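Why I Stopped Throwing Away Packaging 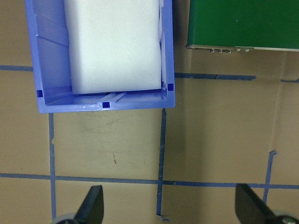 A white foam block in a light blue plastic bin.

When I moved to Manstead, I had 2 suitcases and I thought that packaging was garbage. I opened a box, I took out the lamp, and everything else went to the street on Friday. I did this for years.

Then my desk from Alten came with a broken leg. The store agreed to take it back, but only packed the way it arrived. I had already thrown away the foam. I paid for new material and for a second box, and I was angry with the store. Now I think I should be angry with the habit.

We are taught that a clean home is an empty home. I do not agree. Good foam keeps its shape for a long time, and most of us will move again, or sell something, or mail a gift to family. I keep one bin for it and I do not let it grow to two.

Of course, it would be better if companies used less of it. I wrote this to Akico in September and received a polite answer – no promise. Until they change, the material is already in my house. I prefer to use it again before I send it to the landfill.

Contact | © Atanasov Home Notes | Back to top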